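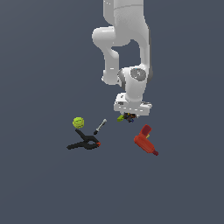 Equipment Plan for a Tabletop Sorting Cell
Segundo Yupanqui and Cayetano Urquijo
Prieto Laboratory, Murnton Technical College

1. Purpose

The lab plans to set up one sorting cell for mixed hand tools and small loose items. The arm is already covered by the department. Our project had to decide how to spend the remaining $800 on a gripper, fingertips, a wrist camera and mounting hardware. Orders placed after October go into the next budget year, and the Asix gripper is quoted with a lead time of 10 weeks, so the choice had to be made before any hardware could be tested. We used simulation for the comparison.

2. Method

The simulated cell has a fixed arm with a two-finger gripper above a flat surface. We selected objects that differ in size and shape and left the surface plain to keep the setup simple. Friction and mass were set by hand from catalog values where we had them. For the rest we used the simulator defaults, which should be kept in mind when reading Section 3.

Two gripper options were modeled:

Option A, Asix parallel gripper, standard stroke, hard fingertips.
Option B, Lernon parallel gripper, longer stroke, replaceable fingertip pads.

Each attempt was logged with the object, the approach angle, the finger opening at contact and the result after the lift. A lift was recorded as failed if the object slipped or if the fingers touched a neighboring object first.

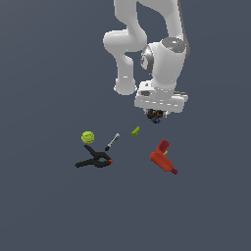 Figure 1. Simulated arm above the test objects, including the ball, spring clamp, screwdriver, small wedge and drill.

3. Results

We logged 153 attempts across both options. Most failures with Option A came from the drill and the ball, where the fingers could not open far enough to allow for error in the estimated position. Reducing that error would need a better camera than the budget allows. Option B handled both objects more reliably. It lost some of that advantage on the screwdriver, because its fingers are wider and need more clear space on each side of the handle.

The clamp was difficult for both. Its center of mass is far from the easiest grasp point, and the part rotated during the lift. We do not think a different gripper in this price range would fix this. It is better handled in the grasp planner.

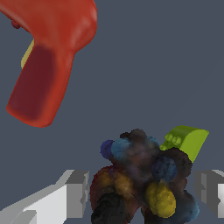
Crowded pickups also set the minimum clearance for the wrist camera. With the camera mounted close to the fingers, its housing hit tall objects on angled approaches. Moving the bracket back by 30 mm removed these collisions in the model, at the cost of lower resolution on small parts. The bracket can be printed in the lab, so only the fasteners are charged to the project.

4. Budget

The Lernon gripper takes most of the money. What is left covers the camera, a cable set and one spare pair of pads. The Asix option would leave enough for a second camera, but the results do not show that a second view would make up for the shorter stroke. Shipping to Murnton is included in both quotes. Calibration targets are not included and will be borrowed from the Prieto optics bench.

5. Recommendation

Buy Option B with one camera and the offset bracket. Before the order is signed, ask Lernon to confirm the bolt pattern on the adapter plate, as the drawing we were sent does not match the arm's flange. Pad wear was not modeled. The spare pair should be installed when the first one shows damage, and the attempt count at that point should be logged so the next group can estimate a yearly cost.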